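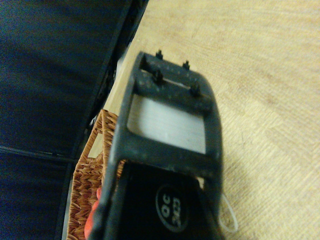 Can a robot pick up the kids' toys yet?

For one basket on one clear table, sort of. For a real living room floor at bedtime, it's still you and your knees.

gluegun_pat
September 3, 2018
Starting this because the dishwasher thread got hijacked by toy talk. My brother-in-law swears we'll all have a cleanup arm at home in 3 years. I run a small toy resale business out of my garage and I'd buy one tomorrow if it could sort plush. I have 230 stuffed animals out there right now and I'm sick of looking at them! Anybody got real experience?

millrat40
I work second shift at Drimer and we have arms that load trays all night without a hiccup. Same part, same spot, every time. Hand one of them a floppy rabbit and it's a whole different job – the thing folds, the ear gets pinched, the tag catches. I'd say ten years for your garage, and I'm being nice.

lowtide
Disagree with millrat. You don't need it to be graceful. Who cares if the rabbit gets grabbed by the foot? Toys are about the best chore to start with, they don't break and they don't spill.

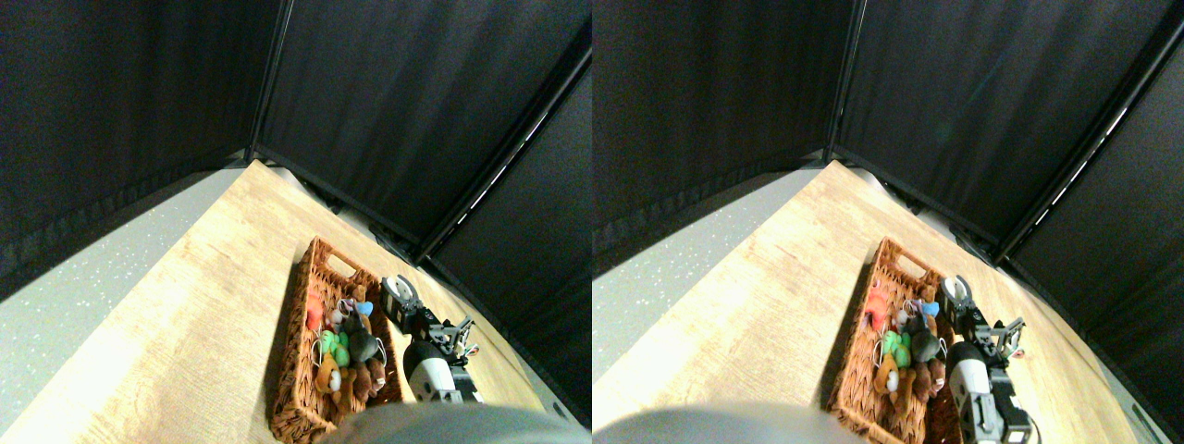

Re: Soft stuff and baskets

gluegun_pat
OK but look at that pile. Green one jammed in the middle, a gray-black one right up against it, bears at the near end. My five-year-old would just dump the whole basket out. What does an arm do about the loop of string lying across the toys?

lowtide
Grabs it by accident and pulls up a toy, probably. Counts as a win in my house.

millrat40
Counts as a line stop in mine. Something dangling off a part is exactly what gets me called over. And Pat needs them sorted, which means one at a time and knowing which one you've got.

socketset
Priced a used arm through Ridgeway last November. They wanted 4000 for the arm, and the gripper was extra. I bought shelves.

gluegun_pat
Yikes. I pay my niece in pizza.

lowtide
Fine, today the niece wins on price. I still say plush gets solved before laundry does. Folding a fitted sheet, forget it.

millrat40
That I'll agree with. I can't fold one either.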